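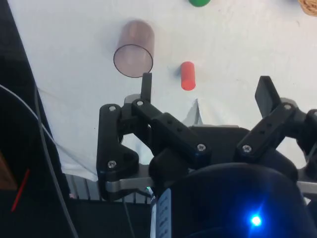 Print this story | E-mail this story

Online shop software maker Castoter will stop charging its merchants a fee on each sale from November, replacing it with a flat monthly subscription, the company told customers in an e-mail this week. The change affects every shop running on its Nava platform, whether the shop sells one line of goods or several hundred. Homewares sellers are expected to notice it most, as so much of their trade is in low-priced pieces like a translucent plastic cup or a woven basket, where a fee on each order takes a large bite out of the margin. Merchants selling fewer, more expensive items may find they pay a little more.

Under the present arrangement, shops on Nava pay nothing to open and are charged a percentage of each order, plus a fixed amount at checkout. Castoter said the fixed amount had become the most common complaint from smaller sellers, ahead of delivery settings and the speed of the product editor.

"If somebody buys one small thing from you, the fixed part hurts," said Erdal Gezer, who heads the Nava team. "We looked at lowering it and we looked at waiving it under a certain order value. Both made the invoices harder to read, and they were hard enough already."

The new subscription comes in 2 plans. The smaller one covers shops with up to 200 products in the catalogue. The larger has no limit on products and adds stock control across more than one warehouse. Colour and size variants of the same product will be counted as one product, a point that was left out of the first version of the e-mail and had to be clarified the next morning after merchants wrote in to ask.

Card processing charges are separate and will still be passed on by whichever payment provider the shop uses. Castoter said it does not take a share of those charges and has no plans to.

Existing merchants will be moved to the smaller plan automatically if their catalogue fits within it. Those over the limit will be asked to choose between upgrading and archiving products they no longer sell. Archived products do not count toward the limit and keep their reviews and web addresses, so links from search engines will continue to work. A shop owner who does neither will still be able to take orders, but will not be able to add new products until the catalogue is back under the limit or the plan is changed.

Oğuzhan Özkan runs Prundia, a kitchen and table goods shop that has been on Nava for 5 years. He said he had gone through his last full year of orders with the new price beside them and came out ahead.

"Most of our orders are one or two items," he said. "The fee was fine when we were selling dinner sets. Then people started buying a single bowl, a single jug, and it was eating us. I'd have liked this two years ago, but I'll take it."

Özkan said he was less happy about the catalogue limit. Prundia keeps a large number of discontinued lines visible so that customers can find out what replaced them, and under the new rules those pages would count as products. He has asked Castoter whether a product marked as permanently out of stock could be left out of the total.

Gezer said the request had come from several merchants and was being looked at. He would not promise an answer before the changeover.

"We have to be careful with it - a product that is out of stock in the spring is often back in the fall," he said. "If we leave those out of the count and then put them back in, somebody goes over their limit without having done anything."

The company is also changing how it bills. Invoices will be issued on the first day of the month and will list the subscription, any add-ons and tax on separate lines. Merchants who pay for a full year in advance will be charged for 9 months in the first year, an offer that stays open until the end of November. After that the yearly price will be the same as 12 monthly payments.

Shops that close part of the year, such as Christmas decoration sellers and garden centres, had asked for a way to pause. Castoter said a paused shop will be charged a reduced rate and will show visitors a notice with a reopening date. The shop's e-mail addresses and customer accounts will stay active, but the cart will be switched off. A shop can be paused once in a calendar year.

Add-ons bought through the Nava catalogue are not affected. The most widely used of them, the Ternska shipping label add-on, will keep its current price, and labels already paid for can be used after the changeover. Merchants who installed Ternska as part of a trial will see it listed as a separate line on the new invoice once the trial ends - it was previously folded into the fee on each sale.

Castoter is advising shop owners to check the billing address and tax number in their account settings before the end of October, as the first invoices under the new system cannot be reissued with changed details. Anyone who wants to leave the platform can export products, customers and order history from the same page at no charge.

A calculator comparing the old and new prices has been added to the merchant dashboard. It uses each shop's own orders from the past year and can be run as often as the owner likes. Phone support hours will be extended to 8 p.m. on weekdays through November to handle questions about the change.

Print this story | E-mail this story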